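Wood flooring

Wood flooring is any floor covering made from timber, laid for looks, for wear or both. One of the oldest kinds of indoor floor. Common in houses, schools, dance halls, less so in kitchens and baths where water is a problem.

Types

Solid – boards milled from one piece of timber, most often oak, maple or ash. Can be sanded many times over its life. Moves with the seasons, so a gap is left at the walls and hidden under the baseboard.

Engineered – a thin top layer of real wood glued over a core, usually plywood. Moves less than solid. Can go over concrete. How often it can be sanded depends on the top layer; under 3 mm, once at best.

Parquet – small pieces set in a pattern. Herringbone and basket weave are the usual ones. Popular in France from the 1600s, later copied all over Europe.

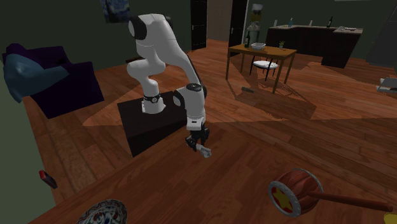
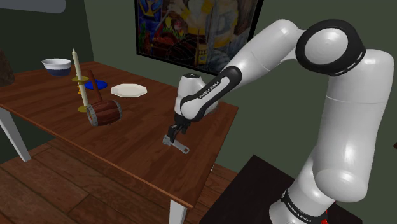
Teodoro Escobar

Laying

Boards are left in the room for a few days before laying so they settle to the air there. Seven is a safe figure for solid oak, less for engineered. Subfloor has to be dry, flat and clean. Three main methods: nailed, glued, floating. Nailing needs a wood subfloor. Floating floors click together and sit on a thin underlay – quick, but they can sound hollow underfoot.

Boards normaly run along the longest wall or toward the main window. Joists may decide it instead, as nailed boards should cross them.

Finishes

Oil soaks in and is easy to patch. Lacquer sits on top, lasts longer, but a deep scratch usually means sanding the whole room. Wax is the old method, now mostly seen in restored houses. Needs regular buffing and marks easily with water.

Care

Sweep often, damp mop only. Felt pads under furniture legs. Steam mops are best avoided, the heat and moisture can lift teh finish and open the joints. Indoor humidity matters more than most cleaning products. Dry winter air opens gaps, which often close again by summer.

See also: Baseboard, Joist, Laminate flooring, Underlay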